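4.3 Where the screens were hung, and who looked up

The two sites differed in most of the ways that a pair of sites can. Rusgate is a bus interchange with a roof over most of it and a café over none of it. Gremuvside is a council service centre where people wait to talk about parking permits. Both had 16 screens at the start of the study, both ran the same scheduling software (Vidal, in the version current that January), and both had been told by the supplier that passers-by would find the content engaging. We took this as a hypothesis.

Screens were grouped by height and by what stood in front of them. The second grouping was not in our protocol. It was added after Katayama's first visit to Rusgate, where she found a departures display behind a pillar and a second one behind a vending machine that had arrived later than the display and evidently outranked it. We kept both in the sample. Leaving them out would have improved the results and described a bus station that does not exist.

A look was logged when a person's head turned towards a screen and stayed there for 2 seconds or longer. Shorter turns were discarded, a rule that cost us most of the children and all of the people checking whether the rain had stopped. Across both sites we logged 3,000 passages, the point at which the protocol told us to stop, and in 1,429 of them the person looked at one screen or more. This is a respectable figure until it is divided by content type. Departure times and queue numbers took nearly all of it. The promotional loops, which had absorbed nearly all of the design budget, were looked at chiefly by people whose bus had just been cancelled and who had, for the moment, nowhere else to put their eyes.

Interactive content did worse than we had hoped and a little better than we had feared. The touch panel at Gremuvside invited visitors to rate their experience before they had had one. Several obliged. When the panel was moved to the exit the ratings fell and the written comments grew longer, and the centre's management asked whether it might be moved back. Lins, who handled the correspondence, has kept the whole exchange in the project file.

Live data feeds raised a different problem. A screen that pulls weather, news and transport notices from three separate sources will sooner or later show all of them disagreeing with one another. On one afternoon at Rusgate the ticker reported severe delays on a route that the panel next to it listed as on time, while the bus itself stood at the bay with its doors open. Passengers believed the bus. We have found no earlier paper that ranks the physical vehicle as an information channel, and suggest it be included in future work.

The third site, the Indstead show flat, is treated separately because its displays were small, domestic and seen by few people at a time. Height mattered less there than distance: visitors stood close to whatever they were looking at, and read text that would have been ignored across a concourse. None of the placement rules in section 4.1 carried over, and we have not tried to make them. The kitchen area is shown in Figure 3.

Figure 3. Kitchen with white counter, tall grey cabinet and pull-out drawer.

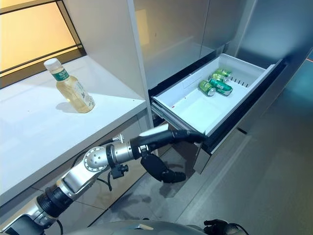
Rosalía Gallardo, in her comments on the draft, asked whether a 2-second look at a departures board tells us anything beyond the fact that the board is hard to read, and said she would want the Rusgate figures split by font size before she believed a word about content.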